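# Dried Flower Display for the Skestgate Reading Room

Term project report, Interior Display course
Group: Stela Dobre, Loubna Ait Ali, Teun Meijer
Submitted 24 Mar 2022

## 1. Task

The reading room at Skestgate has one long windowsill and no sink. Fresh flowers were tried there in December and dropped petals into the heating vent. Our task was to plan a dried arrangement that could stay on the sill for a full term, fit a budget of $40, and be put together again by anyone after cleaning.

We decided on two vases of different heights. The tall one holds the main bouquet and the short one holds a small bundle as a side piece. Everything had to come apart and go back together without wire or foam.

## 2. Materials

| Item | Source | Use |
|---|---|---|
| Tall vase | Skomano | Main bouquet |
| Short vase | Skomano | Side piece |
| Bouquet with pink rose | Sanna | Tall vase |
| Small bundle with yellow stems | Sanna | Short vase |

We first looked at a glass vase from Durnia. It would have shown the stem ends, which are uneven, so we left it out.

## 3. Order of work

The tall vase is filled first. Its bouquet is top-heavy and needs to go in straight. If it goes in at an angle, the pale sprays catch on each other and shed. We found it best to hold the stem low, bring the end to the opening, and let it down slowly. 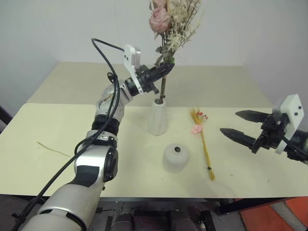

*Figure 1. Bouquet stem at the mouth of the tall vase, with the short vase and the small bundle on the table.*

The small bundle stays flat on the table during this step. We tried doing both vases at the same time and kept bumping the bundle with the bouquet. It also helps to keep the short vase in front, where it can be reached without passing an arm over the flowers.

After the bouquet is in, it is turned so that the rose faces the room. Leaves that have folded under are pulled out by hand. We did not trim anything at this stage. Loubna wanted to shorten the bouquet, but a cut stem cannot be made longer again, and Teun pointed out that the height could be changed with a paper plug in the bottom of the vase. We used the plug for the final version.

## 4. The side piece

This part took more attempts than the main bouquet. The opening of the short vase is small compared with the spread of the bundle, and the stems are long for such a low container. If the bundle is placed upright it looks like a broom. If it leans too far, the vase tips.

We tested three positions:

- **Upright.** Stable but stiff. The flower head sits too high and competes with the rose.
- **Leaning away from the tall vase.** Looks good from the door. Tipped over twice when the sill was bumped.
- **Leaning toward the tall vase.** Stable if there is a handful of sand in the bottom. This is the one we chose.

The bundle should be laid near both vases before it is picked up, with the stems free at one end. Picking it up by the flower end bends the pink flower.

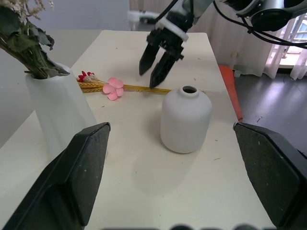 Lorcan Moriarty read our draft and wrote back that the short vase should not be filled at all: "Leave it empty next to the tall one and lay the bundle on the sill. You are fighting the shape of the jar." He also asked whether the yellow was too strong beside the dusty pink.

We set up his version for one afternoon. It was quicker to assemble, and the yellow looked softer lying down. The problem was that readers put books on the sill and the bundle was pushed toward the vent. We went back to the leaning position, but we think his idea would work on a shelf that is not used for anything else.

On the color question the group did not agree. Stela would replace the yellow with something paler. The other two would keep it.

## 5. Care

Dust with a soft brush, starting from the top. Do not use water on the flowers. The vases can be wiped with a damp cloth once they are empty, and must be dry inside before the stems go back.

The sand is poured out before the short vase is moved. Guðlaug Hafstein, who teaches the course, asked us to add this line after the first cleaning.

## 6. Problems and remaining work

The paper plug in the tall vase gets compressed and has to be replaced when the bouquet starts to sink. Cork might last longer. We also have no good answer for direct sun, and the rose will probably fade on the side facing the window. Turning the vase every 5 weeks would even it out, but then the rose faces away from the room half of the time.

The assembly card still needs to be printed. Teun has the text and Stela is doing the drawings.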